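Drawer fronts, bar handles and what I learnt at the Floteck open day

October 22, 2019
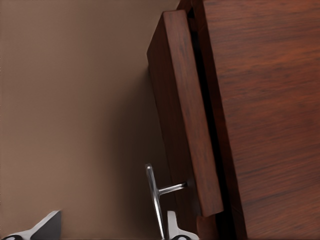 On screen at Floteck: the gripper fingers at the bar handle, with a dark gap showing behind the front panel.

I don't normally go to things like this, but Océane Li from our Tuesday-that-became-any-day sewing group had a spare ticket for the Floteck open day in Plorham, and there was a free lunch, so off I went with my notebook. I expected to feel thoroughly out of my depth. Instead I came home with a page and a half of notes about kitchen drawers, and I've been round the whole house with a screwdriver.

The part I enjoyed most was the simulation table, where they practise opening cupboards and drawers on the computer before the real arm is let anywhere near real furniture. Lihua Shen was running it, and she was very patient with all of us (there was a gentleman who wanted to know if it could do his washing up, and she answered him as kindly as if he'd been the first to ask). She told us the trial they had up would be run 200 times with the cabinet at different angles, and that most of the bother in this sort of work comes from the handle and how you take hold of it. Well, I thought, that's my kitchen all over.

So these are the tips, with a few of my own mixed in.

Pull straight. Lihua's advice for the arm was to draw along the line the drawer wants to travel, and I had never noticed how much I drag mine sideways when I'm standing at the cooker and reaching across. If your drawer sticks on one side only, try standing square in front of it before you blame the runners.

Check the posts on bar handles. A bar handle is only as firm as the little posts that join it to the wood. Hold the bar at each end in turn and give it a gentle wiggle. If it moves, open up, find the screw heads on the inside and nip them up by hand. Don't use a power driver, as you'll go through the front before you know it. I did this years ago to a very nice pine chest and I still put a cloth over the place.

Leave room for fingers. They were very particular about how much space there is between a bar and the panel behind it, and it's worth being just as particular when you buy new handles. Take one out of the packet in the shop and get your hand round it. I went for a set of slim ones from Stastwood once, lovely to look at, and my husband couldn't get his fingers behind them at all – he used to open the cutlery drawer with a wooden spoon.

Rub the runners with a candle. This one is mine and has nothing to do with robots, though Lihua did write it down! For old wooden runners, take the drawer right out, brush away the dust, and rub a plain white candle along the parts that touch. Metal runners don't want wax, only a wipe with a dry cloth.

Polish metal handles last. If you oil or wax the wood afterwards you'll only smear the bar again. A soft cloth, warm water and a drop of washing-up liquid does for most of them, and dry them well round the posts where the water likes to sit.

The open day runs again next October, and there are 40 places on each tour, so do put your name down early if you fancy it. Wear flat shoes – the car park is at the bottom of Deng Lane and it's quite a pull up the hill.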